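How to reconcile a vaulted metal holding against the custodian's bar list

Reading time: 2 minutes

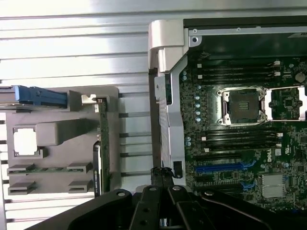 A bar list is the custodian's statement of which bars stand behind an allocated account. It should be checked against your own ledger at every statement date. The steps assume a gold account at Skamley with the list exported as a text file, but the Puvano layout differs only in its column order. Scrap recovery is booked as inventory until a refiner has assayed it and issued a bar number.

1. Export the list at close of business on the statement date. Intraday lists include bars in transit.

2. Check that each row has four fields: bar number, refiner, gross weight and fineness. Reject the file if any is blank.

3. Multiply gross weight by fineness to get fine weight. Work in troy ounces to three decimal places and round only at the end. Fineness is quoted in parts per 1,000, so 995.0 is entered as 0.995.

4. Match on bar number and refiner together. Two refiners can use the same number.

5. Sort the unmatched rows into missing, extra and altered. An altered row has the right number and a different weight, usually after reweighing.

6. Send the exceptions to the custodian in one message and keep the reply with the list.

Unallocated balances have no bar list. Confirm those by signed statement.

Comments (3)

goldledger82: Wuisan puts the refiner code in front of the bar number, so step 4 fails until you strip it out.

P. T.: Does this work for silver? Our bars are weighed to one decimal place.

northvault: Same method for silver. We have done it that way since October. Use the decimals on the list.

Contact | © Prurneo | Back to top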